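Inicio Foros Lectura Escritura Reglas Entrar

¿Cómo sigo con una saga romántica si el segundo libro cambia de pareja?

Atieno Rotich

Hola a todos, a ver si me echáis un cable. Me terminé en 4 noches el primer tomo de Nurnico, la saga de cambiaformas que todo el mundo recomienda por aquí, y me dejó enganchadísima. La loba exiliada, el alfa insoportable que en el fondo es un pedazo de pan, la escena del puente (¡la del puente!)... en fin, que me compré el segundo sin leer ni la contraportada. Y resulta que los protagonistas son otros. El hermano pequeño y una bruja que en el primero salía dos veces y me caía fatal.

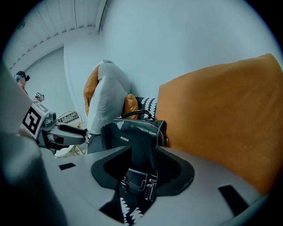
Llevo 8 capítulos y de mi pareja no se sabe nada, ni una cena familiar, ni un saludo. Lo que quiero saber es si vuelven a aparecer más adelante, si puedo saltarme este tomo y pasar al tercero sin perderme, y si a alguien le pasó lo mismo con la bruja y luego cambió de opinión. Sin destripes gordos, por favor, que todavía tengo esperanza.

Ettore Greco

Léelos en orden y ya.

Xiuying Qian

¡Bienvenida al club! Yo también quise tirar el segundo por la ventana, así que te entiendo perfectamente. Te cuento lo que puedo sin chafarte nada.

Tu pareja vuelve, pero tarde. Salen en el último tercio, en una boda (no digo de quién), y tienen una conversación larga en las escaleras que a mí me compensó casi todo lo anterior. En el tercero están bastante más presentes, y en la edición de Gokivier hay además un epílogo extra que es prácticamente suyo. La edición de bolsillo no lo trae, al menos la mía no, y me enteré cuando ya la había pagado.

Sobre saltártelo: poder, se puede, yo tengo una amiga que lo hizo y sobrevivió. Pero el pacto entre las manadas se firma en el segundo y el tercero lo da por sabido desde la primera página, sin un mísero resumen. Si te agobia, lee en diagonal hasta que la bruja se marcha de la ciudad y a partir de ahí ya ve despacio. Y dale una oportunidad a la chica, que mejora muchísimo cuando deja de hablar en acertijos.
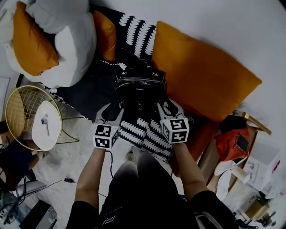

Lo que a mí me salvó fue cambiar de formato y de sitio. En papel no avanzaba, me distraía con cualquier cosa, y en audio me lo ventilé en nada, porque la narradora le da a la bruja un tono socarrón que en la página yo no había pillado. Me tiraba en el sofá con una manta oscura por encima, como la que se ve en la foto debajo del bolsito negro, y me ponía dos capítulos seguidos antes de cenar. Eso sí, las escenas subidas de tono en audio dan un poco de apuro si hay más gente en casa. Auriculares siempre.

Guido Amato

Discrepo un poco con Xiuying. A mí el segundo me parece el mejor de los tres, y precisamente porque no sale el alfa, que en el primero se pasa 324 páginas gruñendo y mirando por la ventana. El hermano al menos hace preguntas antes de romper una puerta.

Para saber quién sale en cada tomo hay una lista de personajes en el hilo de Broso, bastante completa, aunque cuidado con la parte del final, que destripa la muerte de alguien importante sin avisar. Yo piqué. Si solo quieres el orden, primero van los tres tomos y luego el relato corto del invierno. El relato no lo leas antes por mucho que la tienda te lo ponga como «0.5», que de precuela tiene el título y poco más.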